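Saturday, kitchen bench, late morning

Back at the packing trial, and I'm writing this one up while the kettle's on so I don't leave it a week like last time. Kirsten Perron has asked us to settle on one way of wrapping the big blocky items before the Grewal order goes out in September, and so far we have three people and three ways of doing it, all defended with some passion.

First go was with the Ultitz wrap, which comes on the 50 metre roll. Lovely stuff to handle, soft and not too noisy, but it creeps when you fold it over a long edge and you end up chasing it with your elbow. I had the bubbles facing in for the first two tries and facing out for the third. Bubbles in sat better at the corners, so I'll stay with that unless Harvey talks me out of it (he will try!).

Second go was the Jotska roll, 200 mm wider, and I do think the extra width is worth the colour of the invoice. One pass covers the long side with a decent overlap and there's no strip of tape running down the middle looking sorry for itself. Harvey Girard reckons we could get by with less tape again if we folded the ends the way you'd do a birthday present, with the two side flaps first and then the top one down over them. I tried it and my first end came out a bit lumpy, the second one much nicer. Sixteen cm of tape per end was plenty.

Things to remember for next time:

Cut the wrap before the block goes on the bench. Working beside a sink leaves you very little elbow room, and the raised edge on the tiles catches the sheet if you drag it across.

Wipe down and dry the tiles first, grout lines too. Damp gets under the plastic and the tape won't hold.

Move the jars and cups well back. I say this every time and I still do it last.

Trudidano are sending a sample of their paper-backed wrap and I'm keen to see how it folds, though Kirsten worries it will scuff. I'd like to give it the same three tries before we argue about it.

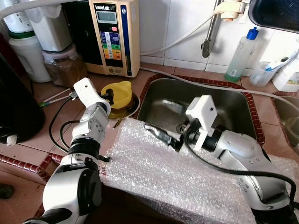
Still to do after lunch: one more wrap with the Jotska, ends folded Harvey's way, then label it and write the tape length on the label so we can compare on Monday's bench.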